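Chapter 4
Keeping Stock Without Losing Your Mind

I learned about inventory the hard way, in a housewares shop in Drirndale run by Halina Ostrowski. I was hired to work the register, but on my second day she handed me a clipboard and sent me into the back room. Count everything, she said, and come find me when you're done. It took me until closing, and my total was off by 61 from what the books said we had.

I was sure I'd be fired! Halina just laughed and told me the books had been wrong for years. What she wanted to know was how wrong, and that is pretty much the subject of this chapter.

Inventory is the stuff a business holds and plans to sell (or plans to use up in making something it will sell). It sounds simple until you try to put a dollar value on it. Say you buy baskets from a supplier in February and pay $17 each, and then the price goes up and the next batch costs more. They all go on the same shelf and they all look alike. A customer buys one – which one did you sell, the cheap one or the expensive one?

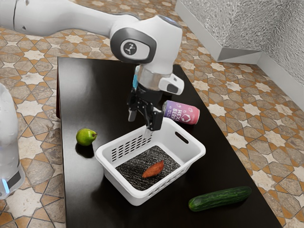 Your answer changes your profit, and it changes your tax bill too. There are several accepted ways to handle it, and we'll work through first-in, first-out before we get to the average cost method, which I like better for small shops (my co-author, Jolanta Witkowska, does not, and you'll hear from her in Chapter 5).

We'll use one business the whole way through, a wholesaler called Karnell. It starts the year with 2,520 items on hand, spread over 77 product lines, and it makes a few mistakes that I made myself back in Drirndale. Keep a pencil handy, because you'll be filling in Karnell's stock cards as you read.

Words to know before you start: opening stock, closing stock, cost of goods sold, shrinkage, stock card.

4.1 What counts as inventory?

Start with who owns the goods. Where they happen to be sitting matters a lot less – a crate on a truck halfway across the country can already belong to Karnell.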